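Brornmont Opens Costume Preorders With 119 New Styles and a Wider Size Range

Tue 11 January - Brornmont, the costume and dress-up supplier, today opened preorders for its new collection. The line has 119 new styles for adults, teens, children and toddlers, and will begin shipping to stores in August. Retailers can place orders now through their regular sales representative or the Brornmont wholesale desk.

The collection is split into two labels. Melidia covers storybook, historical and fairy costumes. Gallance covers horror, uniforms and group costumes. Both labels replace the older single catalog, which many store buyers said was hard to order from.

"Our customers asked us to make it clear what is in the package," said Beat Camenzind, head of product at Brornmont. "A parent buys a pirate costume and gets home and finds out the boots were only in the photo. We have rewritten every product listing so the included pieces come first and the pieces sold separately come right after."
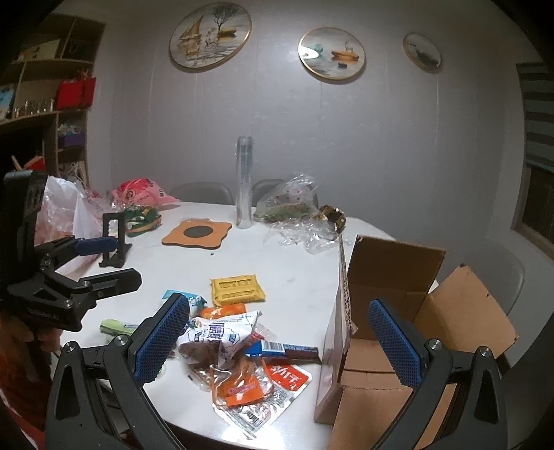

Each new style will carry a printed contents panel on the front of the bag. The panel lists garments, headwear, accessories and any props, in that order. Wigs, shoes, tights and makeup are shown on a separate line when they are not part of the set. The same wording will be used on the hang tag, the shelf card and the online listing.

Sizing has changed as well. Most adult styles in the Melidia line now run from XS to 4X, and the plus sizes are cut from their own patterns. Children's sizes have moved to a height-based chart with age given only as a guide. Toddler jumpsuits have snaps along the inner leg and a longer back zipper. Capes for children under six close with a hook-and-loop tab at the neck.

Among the new Melidia styles are the Marsh Witch, which includes dress, shawl, belt with pouch and hat; the Lamplighter, which includes coat, vest front, neck scarf and cap; and the Frost Page, which includes tunic, leggings, hooded cape and gloves. Shoes and lantern are not included with any of the three.

Gallance has a larger share of group costumes this year. The Night Kitchen set has four matching styles - cook, waiter, dishwasher and ghost guest - that are sold one at a time, so stores can stock only the pieces they expect to sell. The Scrapyard line adds distressed jackets, pants with sewn-on patches and a soft foam shoulder piece that can be worn on either side.

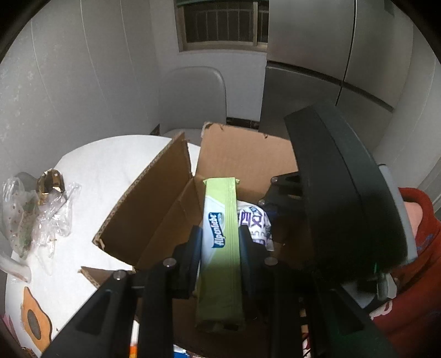 Accessories are listed in a separate order book. It includes masks, gloves, tiaras, wings, hats and hosiery, along with a small group of hair pieces from Auer, which joins the Brornmont program for the first time. Auer wigs come on a cardboard form inside a clear bag with a net, and can be ordered in cases of 12 or as part of a mixed case.

"The wigs are where we lost people before," said Reto Tanner, who manages retail sales. "A store would carry our dress and send the shopper somewhere else for the hair. Now the color names match across both books, so if the dress says copper, the wig that goes with it says copper too."

Independent stores that order before the end of the preorder period can receive up to 300 free shelf cards and a hanging sign for each label. Chain accounts will receive artwork files. Window posters can be added to any order at cost.

The minimum opening order is six pieces per style for adult costumes and four pieces per style for children's. Sizes may be mixed within a style. Damaged goods must be reported within ten days of delivery. Unopened costumes may be exchanged for other styles until the first week of shipping, subject to stock, but hosiery, makeup and wigs may not be returned.

Existing styles from the earlier catalog will stay available while supplies last. Style 1063, the long velvet cloak, and style 3045, the skeleton jumpsuit with hood, have been carried over with the new contents panel and no change in price. The cloak is now offered in black, wine and forest green. The jumpsuit has added a teen size.

Sample requests should be sent to the wholesale desk with the store name, shipping address and style numbers. Samples are billed at the wholesale price and credited against the first full order.

About Brornmont

Brornmont designs and distributes costumes, wigs and accessories for independent party stores, costume shops and online sellers. Its labels are Melidia and Gallance.

Press contact: Brornmont Wholesale Desk, attention Reto Tanner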